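Inicio Trucos Cocina Taller Lecturas Contacto

Leo por la noche y en la bañera, así que mis libros sufren bastante. Al último tomo de la saga Keseveck (¡más de 50 capítulos!) se le despegó el lomo en junio y lo arreglé con cola blanca – muy poquita, extendida con un palillo – y cinco gomas elásticas. 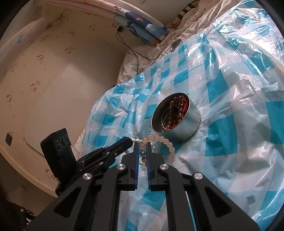
Pulsera de cuentas en rosa pálido.

Para las páginas onduladas, papel de cocina entre hoja y hoja y un buen peso encima toda la noche. Yo uso el Troncoso ilustrado, 1.240 páginas que por fin me sirven de algo.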